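Meal kit subscriptions: questions we keep getting

Is a meal kit cheaper than shopping?
Rarely. We priced 2 weeks of Rerkotley dinners against the same food from a supermarket and paid 40 dollars more for the kits. The "savings" in the ads are measured against takeout.

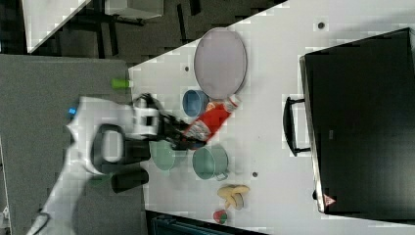 Can I cancel after the first box?
In most cases you can, but check the cutoff. Brema charges for the next box before the first one has been delivered, and the cancel link sits 4 pages deep in the account settings.

Do the kits cut food waste?
So they claim. You may throw out fewer wilted herbs, but you get a plastic packet for every spoonful of soy sauce. 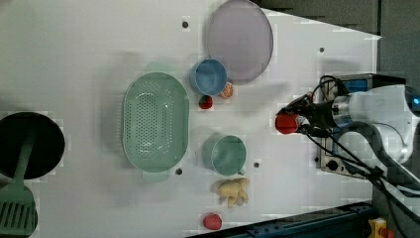 Nor does "recyclable" mean your town will take it. Ice packs usually go in the trash.

Are the cooking times accurate?
Fitriani Wattimena tested the "20-minute" recipes for us and didn't believe the number by the end. Chopping isn't counted. 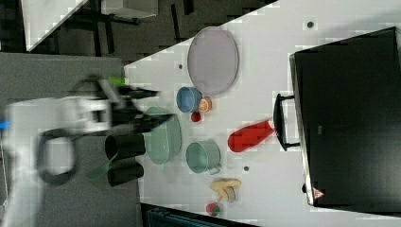
Washing up isn't either. Add both before you decide a kit suits your weeknights.

Last updated 2026-07-02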